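Winter linen drive, where we're at

Quick one this month, newsletter is late and I'm typing this between loads.

The linen drive has gone a bit mad. We asked for single sheets and pillowcases for the Lovmont rooms and got bags and bags, left on the side porch, in the laundry, one on the bonnet of my car. Thank you. Truly. Please stop leaving things on my car.

For anyone new: Lovmont is the old nurses' quarters behind the hospital, 15 rooms, used by families who come in from out of town while somebody is on the wards. Most arrive with not much. A phone charger, the clothes they had on. A made bed with decent sheets makes a big difference at eleven at night. The hospital pays the power and the water. Everything else is us.

So far: 433 pieces sorted. Annelies Coppens did the tally and she did it twice, so I believe it. Good stuff is folded in the hall cupboard. Thin stuff has gone for rags. Anything with elastic that's given up is in the blue tub and will be fixed, see below.

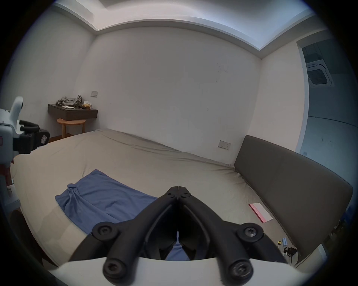

Elastic night. Grażyna Pawlak is running it again in the Zamora Street hall, bring a sewing machine if you have one, bring scissors if you don't. Last time we got through 13 fitted sheets and ran out of elastic before we ran out of people. This time I've bought 50 metres of the wide stuff. Not the narrow, the narrow is useless, it goes slack after a few hot washes and then the corners ping off in the middle of the night. Grażyna's method for anyone who wants to start at home: unpick the corner seam, pull the old elastic right out, pin the new one at both ends first and stretch as you sew. Zigzag stitch. Don't try and thread it through the old casing with a safety pin, we lost an hour to that.

Sizes. Please, please write the size on a bit of masking tape and stick it on before you donate. Single, king single, double, queen. We've been holding sheets up against each other like idiots. Lovmont beds are all either single or queen now, the doubles went to the tip in autumn (finally). Doubles still welcome, Musyoka Rashidi takes them over to the Rallura shelter when he does the bread run.

What we don't need: doonas, we have a mountain. Cushions. Curtains. Electric blankets, we can't take them even brand new in the box, the hospital won't have it. Feather pillows, same, becuase of allergies.

What we do need: queen fitted sheets, plain colours. Mattress protectors, any size. Bath mats. Towels that still have some towel left in them. Pegs!! I don't know where the pegs go.

Washing roster is looking thin for the back half of the month. Kheri Ogola has done four turns in a row and would like his weekends back. It's two loads, hang out, bring in, fold. You can do it at your own place if that's easier, just collect the bags from the laundry door and sign the sheet so we know who's got what. Warm wash, no softener. Softener makes the towels useless and somebody always comes out in a rash. 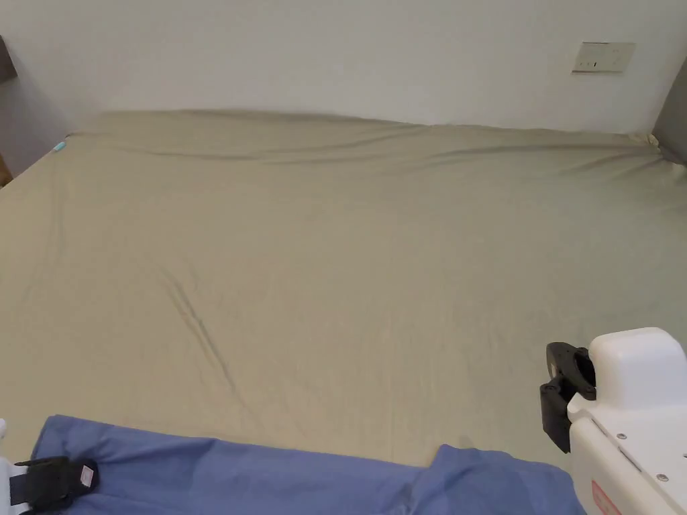
Do donated sheets have to be new?

Used is fine, as long as they're clean, have no holes and have been washed since they last came off a bed. Faded doesn't matter. We wash everything again anyway before it goes in a room.

Other bits. The Skurneo dryer is making the noise again. Mwanaisha Rugemalira had the back off it and says it's the belt, part is ordered, use the line until then or the small dryer in the end room. Don't run both at once, it trips the switch and then the fridge goes off too. Ask me about the fridge some other time.

The hall cupboard key is now on the hook inside the laundry door, NOT under the pot plant. The whole street knew about the pot plant.

Somebody left a very nice hand-stitched quilt in with the pillowcases, green and cream, initials on the back. I don't think you meant to give that away. It's in my spare room, ring me and tell me the initials and it's yours.

Drop off is the side porch before dark, or the box at the Zamora Street hall. Last day for this round is 27/07/2024, after that we're full until November when we do summer blankets and the light cotton ones. If you've got stuff and can't get it to us leave a mesage on the Lovmont phone and one of us will swing past. Flat boxes also wanted, the banana sort with the lids.

Right, the machine's just beeped. Minutes from the last meeting are on the back page, sorry about the font.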